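# Does sorting by colour save time? Plastic tableware on a small table

Group report, Home and Materials module
Isamu Nishimura, Nabila Ouali, Fitriani Ngau

## What we were asked to test

The hand-out says that colour-coded tableware is "faster to put away and easier to find". It gives no source for this. The same sentence turns up nearly word for word on the sales page for the Vindum set, which made us doubt it from the start. A shop has every reason to say that a cupboard full of bright plastic will make your life easier.

We wanted to know if people put bowls and cups away faster by colour than by size, and if they make fewer mistakes. Our supervisor, Arnaldo Abreu, suggested adding a third way, where people are told nothing at all. We are glad he did, as it gave us the only result we half trust.

## Method

Each person stood at a small square table covered in green cloth. The bowls and cups were spread out in no special order. When told to start, the person grouped them in one of three ways: by colour, by size, or however they liked. We timed each turn with a phone and wrote down anything that ended up in the wrong group.

We did 200 turns in January, mostly on Monday afternoons when the room was free. The same people came back several times, so this is not 200 different people, and we don't want the number to sound better than it is.

The mix of pieces was not the same in every session. Some went missing between weeks and we filled the gaps from a second box. We should have stopped this and didn't.

## Results

Total time for all the colour turns in the first two weeks was 471 seconds. The same number of size turns took 321 seconds. On the face of it, size wins easily and the hand-out is wrong.

We are not going to claim that. Most people did their colour turns first and their size turns second, and by then they knew the pieces. Fitriani noticed this when she was copying the times into the table. When we swapped the order in the last week the gap got much smaller, though we did not have enough turns left to say if it went away.

Mistakes were easier to read. Sorting by size gave hardly any. Sorting by colour gave plenty, and they were nearly always in the same places.

## Where colour breaks down

The claim assumes that everyone agrees on what the colours are. Our sorters did not. One person's blue group was split in two by the next person, who said the paler bowl belonged on its own.
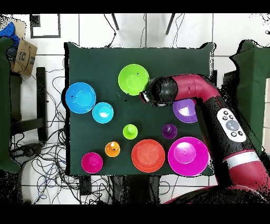

Pink and purple caused the longest arguments. Nabila thought a dark pink was close enough to purple to share a pile, and Isamu marked that as an error until we had a rule for it. We only wrote the rule down in week two, so the early mistake counts depend on who was holding the pen.

Even with a perfect rule, a colour pile can be a bad pile. A lime-green cup and a lime-green bowl belong together by colour and still don't stack neatly. Anyone with a narrow shelf would have to take the pile apart again, and none of our timings include that step.

When people were told nothing, most of them put bowls with bowls and cups with cups, and ignored colour until the end. We take this as weak evidence that shape comes first for most people. It could also mean they had done a size turn earlier and were repeating it.

## What we would change

- Mix the order of the turns from the first day.
- Agree the colour names before timing anyone.
- Keep one fixed set of pieces and check it before each session.
- Time the putting away as well as the grouping.

Hashini Dewan's group has asked to use our timing sheet for their cutlery test. The blank copy is in the shared folder, and the column headed "errors" should be split by colour before they start.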